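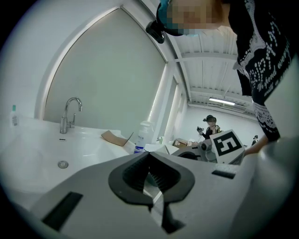

Flikham will buy hand-held gripper sets for its Clullotdale training floor instead of adding to its leased stock, under a spending plan approved in August 2018. The plan covers 77 grippers, with head-mounted cameras to match, and puts off a decision on new robot arms until next year.

The grippers are used by staff to record household tasks, including wiping down sinks and counters and packing boxes. The recordings are then used to train the company's arms. Flikham has leased its grippers from Cokar until now.

Kelly Ackroyd, who runs purchasing at Flikham, said the lease made sense when the floor had one shift. A second shift started in June, and the monthly charge went up with it.

"We were paying for every hour the units were out of the case," Ackroyd said. "With 2 shifts, owning them costs less by the end of the first year. The arms can wait until we have the recordings to train them on."

Bids came from Cokar and from Whiteley, a smaller supplier. Whiteley won the order. Its price per unit was slightly higher, but it included spare finger pads and a repair contract. Cokar quoted those separately. Delivery will be split into two lots, and the leased units go back when the second lot has been checked in.

Finger pads are the largest running cost on the list. The plan sets aside money for 215 replacement pairs. Batteries, charging racks and printed marker blocks are budgeted under a separate line, along with cleaning supplies for the practice sinks.

Ruth Pilkington, the floor supervisor, asked for more storage as part of the same plan. Operators now log over 200 sessions a week, and files are moved off the head cameras at the end of each shift. Pilkington said the transfer often runs into the next crew's start time.

"Two more docking stations would fix most of that," she said.

The docking stations were approved. A request for a third practice kitchen was not, and Pilkington said she would submit it again with the arm proposal.

Training on the Whiteley units will be done on site by the supplier. Current operators will go first.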